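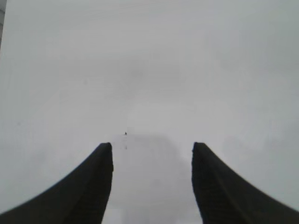

Two black gripper fingers, pale grey background.

Ticket 1140
Product: Druna surface station, through-water, single sideband, with over-side transducer
Diver units: Brekinness full-face mask transceivers, 2
Site: Plollusthorpe, commercial wharf
Opened: Apr 3, 2026
Priority: Normal, raised to High at entry 3
Status: Closed, with one follow-up item

Summary as submitted
Divers report that topside voice breaks up and drops out partway through a sentence. Topside hears both divers clearly. Diver-to-diver voice is clear in both directions. The fault is present on both channels. It started after the station came back from winter storage. Work is pile inspection beside the wharf, short range, no thermocline that anyone has noticed. The job is continuing on line signals as backup.

Entry 1 - Support
Thanks for the report. Since both divers lose the same transmissions and can hear each other without trouble, we will leave the mask units alone for the moment and look at the transmit side of the surface station.

Please send the following:
- Firmware version shown at power-up
- Power source in use (internal battery, or external supply through the rear socket)
- Depth of the transducer below the surface, and what it is hanging from
- Whether the TX lamp stays lit for the whole of a broken-up transmission
- Whether the operator is using the headset or the hand microphone

Do not change any settings before replying. If the VOX control has been moved already, write down where it is now.

Entry 2 - Customer
Firmware 2.3. External supply. Transducer is hanging from the wharf on its own cable, 3 metres down, with a dive weight tied underneath. Headset. VOX is on. The knob was knocked during unpacking and we put it back to where it looked right.

TX lamp: on a good transmission it stays on. On a bad one it goes out mid-sentence and comes back. Sometimes it flickers and the diver gets nothing but clicks.

We tried moving the transducer to the other side of the ladder. No difference.

Entry 3 - Support
A TX lamp that goes out while the operator is still talking means the station is dropping out of transmit. The transducer has nothing to do with that and can stay where it is, although see the note on hanging it at the end of this entry.

Transmit can be dropped for these reasons on this model:
- VOX threshold too high for the voice level
- Push-to-talk line open or intermittent at the headset plug
- Supply voltage sagging under transmit load, which trips the low-voltage cut-out
- Transducer fault detected by the output stage (this also lights the red FAULT lamp, so please confirm it is out)

Test A. Turn VOX off. Key the station with the front-panel PTT button, not the headset switch. Count aloud at normal speaking level while watching the TX lamp. Ask one diver to count back whatever is heard.

Test B. Same again, using the switch on the headset lead.

Test C. Repeat Test A on the internal battery, fully charged, with the external supply physically unplugged at the rear. Switching the supply off at the wall is not enough, as some supplies load the socket when they are dead.

Key the station only with the transducer in the water. Transmitting into air for more than a second or two overheats the ceramic, and a damaged ceramic will give you a second fault on top of the first.

Priority raised to High while divers are in the water without reliable topside voice. Recall by line signal or recall beacon must be available on every dive until this ticket is closed. If it is not, please stop diving.

Transducer hanging: the cable is not a lifting line. Tie a separate line to the eye on the transducer cage and let the cable hang slack beside it. The dive weight goes on the line.

Entry 4 - Customer
FAULT lamp is out and has been the whole time.

Test A: lamp dropped out once, diver missed one number. Much better than with VOX but still not right.
Test B: same as A, maybe a bit worse. Hard to call.
Test C: lamp solid. Diver got the whole count, and again on the second channel. We did it three times.

Put the external supply back in and the dropouts came back. The battery only lasts part of the shift so running on it all day isn't going to work.

Transducer is now on its own line. Recall beacon is on site and checked before each dive.

Entry 5 - Support
Good result. The fault follows the external supply. There may be a second, smaller contribution from the VOX setting, and we will deal with that after the supply is sorted.

Questions:
- Make and rating of the supply
- Was it the one shipped with the station
- Any extension lead or adapter between supply and station
- Does the station's battery indicator change colour when you transmit on external power

If you have a multimeter, measure DC at the rear plug with the station receiving, then again with it transmitting. Measure at the station end of the lead. A reading taken at the supply terminals will hide any loss in the cable.

Entry 6 - Customer
Supply is a Lozano bench unit. It is not the original. The original stayed on the boat when the station was packed away in December and the boat has since gone to another job. Label on the Lozano says 2000 mA.

There is a DC extension on it so it can sit inside the hut. Thin two-core flex with a moulded plug.

Indicator goes from green to amber on transmit. We assumed that was normal.

We do have a meter. Receiving, the voltage is within what the manual gives. Transmitting, it drops below the minimum in the manual and jumps around with the voice.

Entry 7 - Support
Amber on transmit is not normal with a supply connected. It means the station is seeing the input below its working threshold. On the next voice peak the input falls further and the cut-out removes transmit, the load goes away, the voltage recovers and transmit is allowed again. This matches the lamp behaviour, the clicks and the missing words. Receive draws very little current, so topside reception was never affected.

Single sideband makes this harder to spot. There is no steady carrier, and current follows the voice. A quiet talker may never trip the cut-out. A louder one trips it every few words.

Two things to separate: the supply may be too small, or the extension may be dropping the voltage. Please do this:

1. Remove the extension. Plug the Lozano directly into the rear socket.
2. Measure again at the station end on transmit, speaking firmly.
3. Inspect the rear socket with a torch. Look for green or white deposit on the centre pin and for a loose outer sleeve.
4. Wiggle the plug gently while receiving and watch the meter.

Keep the supply and its mains lead well away from spray. If the hut is the only dry place, move the station into the hut as well and run the transducer cable out to it. The transducer cable is long enough for this at most wharves and does not mind being wet.

Entry 8 - Customer
Extension removed. Voltage on transmit is up but still dips under the minimum on loud speech. Dropouts are less common, still there.

There is green deposit on the centre pin. Plug is a bit loose and the reading moves when you wiggle it.

Station is now in the hut.

Entry 9 - Support
So there are three contributors on the supply path: the extension, the contact and the supply itself. The extension is already gone and should stay gone.

Cleaning the socket: power off, supply unplugged, station dry. Use electrical contact cleaner and a nylon bristle brush. No abrasive paper and no metal tools, as the plating on the pin is thin. Allow it to dry fully before reconnecting. A very light film of silicone grease on the outer sleeve is acceptable. Keep grease off the centre pin.

Replacement supply: we are sending the correct Druna supply today, along with a new socket cap. The original cap is often lost, and the socket corrodes quickly on salt-water sites without it. Until the supply arrives, run on the internal battery for diving and charge it between dives with the station switched off. The Lozano is adequate for charging. It should not be used to transmit.

Entry 10 - Customer
Socket cleaned, pin looks bright. Plug is still slightly loose but the reading no longer moves.

New supply arrived and is connected. Indicator stays green on transmit. TX lamp solid on PTT, front panel and headset both. Divers got full counts at the near piles and at the far end of the wharf.

With VOX back on, the first word of each transmission is clipped. The rest is fine.

Entry 11 - Support
Clipping of the first word is the VOX threshold, and a small amount is inherent in any voice-operated transmit. To reset it:

- Turn the VOX knob fully clockwise (least sensitive)
- Have the operator talk at working level, headset on, boom close to the corner of the mouth
- Turn anticlockwise until the TX lamp lights reliably at the start of speech
- Stop talking and check that the lamp goes out and stays out with normal noise in the hut

If a compressor or heater in the hut holds the lamp on, the station will sit in transmit and topside will not hear the divers. That is the worse fault of the two. Back the knob off slightly, or use PTT. We recommend PTT as standard for supervisors in any case, with VOX kept for when both hands are needed.

Entry 12 - Customer
VOX reset as above. Lamp comes on at the first syllable and goes out when the operator stops. The compressor did trigger it with the hut door open, so we are on PTT for now. Full shift completed with no dropouts. Happy to close.

Resolution
Cause: input voltage to the surface station falling below the cut-out level on transmit, due to an undersized substitute supply, a thin DC extension and a corroded rear socket. Secondary: VOX threshold disturbed in unpacking.
Fix: correct supply fitted, extension removed, socket cleaned, VOX reset.
Parts sent: supply, socket cap.
Mask units and transducer: no fault found, no work done.

Follow-up
Rear socket to be replaced at next service, as the plug remains slightly loose after cleaning. Customer to book the station in when the Plollusthorpe job finishes. A request has been passed to the manual's editor to state in the power section that an amber indicator on transmit is a fault condition when running on external supply.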